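Rastero kitchen simulation kit - acceptance checklist with comments
Site: Cotley test room
Supplier: Kołodziej
Date of check: 27 May 2023
Status: accepted with two open points

1. License and installation
Installed from the supplied package on the Rarkik workstation. License file is read correctly. OK.

2. Asset list
The delivery note says 1,964 objects and the folder has the same number. OK.

3. Emergency stop in simulation
Stop button pressed during arm motion, 200 repeats. The arm halted each time and kept its position. OK.
Comment: after the stop, the reset must be done by hand. I find this correct, please do not automate it.

4. Microwave task, start condition
Door must be fully open, cavity must be empty, nothing on the top surface. All three are fulfilled. OK.

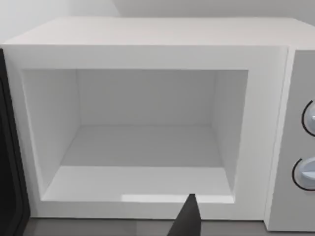 Item 4: microwave with door open, gripper finger tip at the front lip.

5. Microwave task, clearance
The finger must not pass through the body of the microwave. We ran 1,000 approaches and the contact log shows penetration in nearly 170 of them, mostly at the lower lip. NOT OK.
Comment: the depth is small, but a policy trained on this can learn to push against the edge. On the real arm this means a damaged finger or a damaged oven. Supplier is asked to send a corrected collision mesh.

6. Knobs
Two round knobs on the panel. Both turn in the joint test and stay in their limits. OK.
Comment: I could not read any marking on the panel in the rendered view. For our task it is not needed.

7. Lighting
Brightness is acceptable. There is a bright strip on the cavity floor near the front edge - please check if it disturbs the depth estimation. OPEN.

8. Documentation
Manual is complete, but the chapter about joint limits still gives values from the previous version. Correction promised for the next update.

Repeat check of items 5 and 7 after the new mesh is delivered. Until then do not transfer the microwave task to the real arm.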